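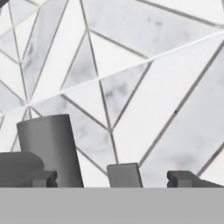
1/ 目地の話をします
浴室と洗面所のタイルを自分で選ぶことになって半年、すっかり目地にハマりました。タイルじゃなくて目地のほう!語りたいことが溜まりすぎたので連投します。長いです。

2/ 目地色でぜんぜん別の壁になる
白い大理石に白い目地だと、壁が一枚の石みたいにふわっとつながる。同じ石に濃いグレーの目地を入れると、いきなり線画になるんですよ。三角や細長い四角を組んだ柄は、もう断然グレー派です。線が斜めに走るのが見えてこそ!

3/ サンプルは濡らして見る
ショールームで借りた目地の色見本、乾いた状態と濡れた状態で二段くらい色が違いました。うちで第一候補だった「ライトグレー」は、濡らすとほぼネズミ色。霧吹きを持って行くと楽しいです(店の人に一声かけてね)。

4/ 目地幅のこと
最初は「細いほど上品でしょ」と思い込んでいて、2ミリと3ミリの見本を並べてもらったら、3ミリのほうが好きだった。たった1ミリなのに、壁の前で20分くらい唸ってました。幸せな時間だった……。

5/ 見本帳が楽しすぎる
Himentの目地見本帳、全部で44色。グレーだけで何色あるんだってくらいあって、赤みのグレー、緑みのグレー、ほとんど茶色のグレー。夜中にめくっていると止まらないです。最終候補を3色まで絞ったのに、翌朝見たらまた5色に増えていました。

6/ 朝と夜で見る
色見本は洗面所の壁にマスキングテープで貼って、朝7時と夜9時に見比べました。うちは北向きの小窓なので朝がとにかく青い。夜は電球色で全部ベージュ寄りになる。朝に寒々しく見えた色が夜はすごく良かったりして、結局「朝に我慢できる色」で決めました。

7/ 石にはマスキング
天然石は目地材の色を吸うことがあるそうで、職人さんに教わって先に保護剤を塗りました。端材で試したら、塗らなかったほうは縁にうっすら影が残った。端材、捨てないで取っておくといいです。何にでも試せる。

8/ 練る量は少なめに
洗面台の横だけは自分で詰めました。最初に張り切ってたくさん練ったら、半分も使わないうちにぼそぼそに。次からはお茶碗一杯ずつ。水は最後の数滴が本当に効くので、スプーンで足すのがおすすめです。

9/ 詰めるときは斜め
ゴムごては目地に対して斜めに動かす!目地に沿って動かすと、せっかく詰めたのをえぐってしまいます。放射状の柄はどの向きに動かしてもどこかの線に沿うので、くるくる向きを変えながら。腕がつるけど、線がすーっと揃っていくのが気持ちよくて笑いが出ました。

10/ 拭き取りは早すぎても遅すぎても
私は22分待って拭きました(タイマーの記録が残っていた)。季節でかなり変わるみたいで、10月の涼しい洗面所でこれなので、真夏ならもっと短いはず。スポンジは固く絞って、一面につき一拭き。びしょびしょのスポンジで触ったところは色が薄くなってしまい、そこだけやり直しました。

11/ 掃除のこと
「濃い目地は汚れが目立たないよ」と言われていたけど、石けんカスの白は普通に目立ちます。お風呂上がりに水切りワイパーをかけるだけで全然違う。大理石に酸性の洗剤は厳禁なので、クエン酸の買い置きは台所へ引っ越しました。

12/ 次に試したいこと
玄関の土間を狙っています。今度はテラコッタに生成りの目地か、思いきって同系色の赤茶か。また見本帳を借りてきます!目地が好きな人、おうちの目地の色をぜひ教えてください。写真も大歓迎です。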